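Ninusent hand gripper kit, the pair. Review after a term of club use

Quick one before the shop's February sale, as two people have asked me whether to buy and I keep giving half an answer in the corridor. So, whole answer, typed in one go on a train. Sorry for the state of it.

Background. I run the robotics club at Bergeron with Mackenzie Kowalchuk. After school, mixed ages, 15 members on the list this year. We enter the Travia tidy-up challenge, which is the one where your arms have to deal with household stuff: cloths, tubs, baskets, cutlery, that kind of thing. For the last couple of years we wrote everything by hand, move here, close, lift, move there. Fine for blocks. Hopeless for cloth. Cloth never lands the same way and the program hasn't a clue.

So this year the plan was to show the thing how to do it. Person does the job holding a gripper in each hand, the trackers record where the hands went, and the arms learn from the recordings. Needs hand-held grippers. We looked at making our own (more on that further down) and ended up with the Ninusent pair. Club paid, full price, 800 with the tracking plates. Nobody gave us anything for free.

What you get. Two grippers, black, one left one right. Two tracking plates, the white triangle sort. Cables, spare screws, a hex key that rounded off on day one. A printed sheet which tells you to go to the website. The website sheet is better and has diagrams. Print that one and bin the other.

Setting up. Not hard, just slow. Plates screw on top, and they have to go on the right way round or your left hand turns up in the recording pointing at the ceiling. Ask me how I know. There is a mark on the plate and a mark on the gripper and they should face each other, but both marks are tiny and the same colour as what they're on. We put a blob of nail varnish on each. Do that before anything else.

Then calibration. First time, a whole club session gone. Now we can do it while the others are getting their coats off, but it has to be redone every time somebody knocks the tripod, and someone always knocks the tripod. The software is patient about it, I'll give it that. Goes red, says which plate it's lost, waits.

In the hand. Better than I expected for adults and bigger kids. Squeeze to close, let go and it opens. Light spring. You stop thinking about it fairly quickly and start treating it like your own fingers, only stupid ones. Smaller hands struggle. Our youngest could close the jaws but not hold them closed while lifting, and we had to swap her onto the logging job, which she now runs like a small airline, so no harm done. But if your club is mostly under-twelves, try before you buy.

The weight is all towards the front. Five minutes fine. Longer and your wrist tells you. We cap turns at 8 recordings and then hand over, and the recordings got noticeably less wobbly when we brought that in.

The cloth task, which is what we bought them for. You have a basket with a cloth in it, on a desk, and the cloth has to come out and be laid flat. Sounds like nothing. Left hand reaches in, right hand waits and then takes the other corner. The waiting hand is the bit people get wrong. They wave it about, or they go in with both at once and the jaws clash.

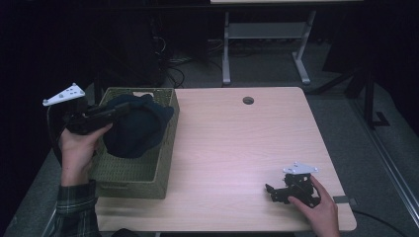
Left gripper over the basket, right one parked on the desk. Dark cloth, green woven basket.

Parking the spare hand was Zachary Beaulieu's idea and it made more difference than anything we changed in the settings. Put it down on the desk, jaws pointing inwards, leave it till you need it. The recordings all start to look like each other, and that's what the learning part wants. Before that we had as many ways of doing it as we had pupils.

Grip on fabric is good. Thick cloth, very good. The jaws have a soft lining that bites without leaving a mark. Thin cloth is worse, they'll pick up a tea towel happily but a silk scarf slides straight out. Paper fine. Anything round and shiny, forget it, we chased a tin round the desk for most of a session. You can buy different tips but they cost silly money and we've been cutting our own out of an old mouse mat. Stuck on with double sided tape. They last well enough and the kids like making them.

Baskets are a problem of their own. The plate sits on top of the gripper so when you reach down into something deep, you tip your wrist and the trackers can lose sight of it. Shallow basket, no bother. Deep one, you get gaps in the recording. The software fills short gaps and throws away the take if the gap's long. It doesn't tell you it has thrown it away until the end!! We lost a good half of an evening to that. Now somebody watches the little counter and shouts if it doesn't go up.

Cables. Right. This is my main moan. Each gripper trails a cable and they're stiff. They want to go where they want to go. The left one tends to hang down by whatever you're working on and if you turn your wrist quickly it'll catch the rim of the basket and drag it. The right one you end up standing on. We tried clipping them to sleeves, which helped a bit, and hair bobbles round the elbow, which helped more. Best so far is a hook from above, but our room has a ceiling you can't put anything in, so it's a broom handle clamped to a shelf. Looks dreadful. Works.

There's supposed to be a wireless version coming. Was supposed to be coming when we ordered as well.

Also sleeves. Loose cuffs get over the back of the gripper and if they cover the plate you've lost that take. We say cuffs buttoned or rolled up. Hoodies are the worst.

Software. Does the job. Looks like it was made by someone who doesn't like buttons. Recording is one key, stop is the same key, which means if you press it twice by mistake you've got a very short recording of nothing. Playback is lovely, you see two little hands floating about doing the task, and for parents evening this went down better than the real arms did. Export works. File names are just long numbers so rename as you go, we didn't, and Mackenzie spent a lunch break sorting it out and has asked me to mention that.

It crashed on our oldest laptop every single time. On the newer one not once. The site says what you need and for once you should believe it.

Did it help with the robot side? Yes, with a but. Our arms can now get a cloth out of a basket most times if it's a cloth they've met before. Laying it flat, less so, comes out as more of a heap with ambitions. That isn't really the grippers' fault, we need more recordings and the recordings take time, and we have one evening a week minus whatever the school needs the room for. The club at Nilville has the same pair and got further than us, but they also started earlier and they've got a room they can leave set up. Makes a huge difference, that. If you have to pack away every time, allow for it.

Against making your own. We did print one. The design's free, plenty of clubs use it, and the total came to much less. It flexed. Jaws didn't meet evenly, and the plate mount cracked when it was dropped, and they will be dropped. If you've got a patient older group who'd enjoy the building then do that, it's a proper project in itself and they'd learn more from it than from opening a box. We wanted to get on to the cloth before the challenge so we paid up.

Things that have broken so far: one cable (bent at the plug, they replaced it, took ages), the hex key, one of the plate screws, my patience. The grippers themselves, nothing, and they've been off the desk onto the floor more than once.

Help from the company is by email only. Polite, slow. They answered 2 of my three messages. The third was the wireless one.

Would I buy again. Yes, for a club that already has working arms and is stuck on soft stuff. No if you are just starting – get the arms going first, you'll have nothing to teach otherwise and they'll sit in a cupboard. And no for a primary club, unless you can borrow a set and check hand size.

Marks, as people like marks. Grippers 4 out of 5. Tracking 4, would be more if it coped with deep baskets. Software 3. Cables 1. Paperwork 1, and the one is for the website.

If anyone wants to come and try ours, ask, we're happy for visiting clubs to have a go as long as it's not the fortnight before the challenge. Bring your own basket, we've found the arms get very attached to ours and it would be useful to see them with somthing different. Flat bottomed if possible. And a plain cloth, patterned ones are fine for the grippers but our younger lot argue over which way up it goes.

Will add a bit about the mouse mat tips when I've got the template off Zachary. He has it on a bit of cereal box.

Bergeron Robotics Club | Contact us | © 2023 | Back to top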